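Re: [storage-l] Two-compartment metal bins, coating wear on the divider
From: Niilo Aaltonen
Date: 12/29/24

On the Pasichnyk order, line 47:

> We have the gray metal bins on the bench for small parts and
> hand tools. The finish on the sloped divider is going. Is this
> worth recoating, or should we line the bin and forget it?
> Also, do you keep both compartments in use?

I would line it. We recoated 12 bins in October with the Stestari two-part product and the divider was the first place to go again. The slope takes every long item that gets dropped in, and the lower part of it takes the most.

Wear on ours is in two zones. The upper part of the divider has thin vertical scratches but is still whitish. The lower part is dark gray with a ragged edge, and the coating there looks rubbed away. The floor of the large compartment is worn too, less sharply.

Liner: Jiteris 69 sheet, cut to the floor and run up the divider in one piece. Do not stop it at the seam at the foot of the slope. A cut edge there lifts as soon as something thin is pushed under it. Mark the floor holes on the sheet before cutting and punch them through; we want grit to fall out.

Contents: long items go in the front compartment, parallel to the divider if they fit. Blocks stand against the left wall. Flat pieces should not go under the long ones, though in practice they do. We leave the rear compartment empty until sorting.

Brenberg quoted 1,306 for a full set of replacements, before freight. I have not pursued it. If anyone has tried a thicker sheet on the slope, please post the thickness and the adhesive.

Niilo
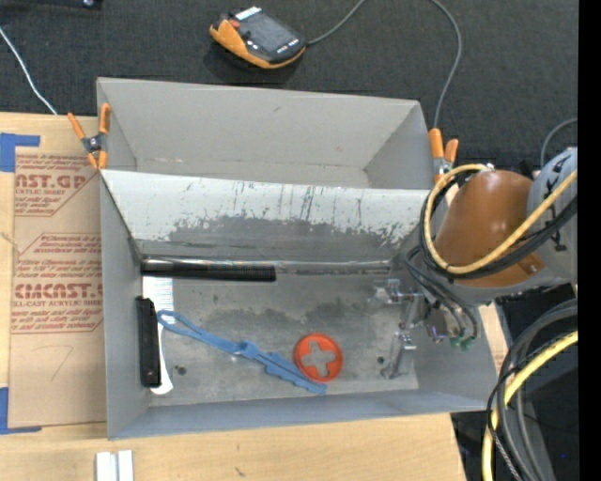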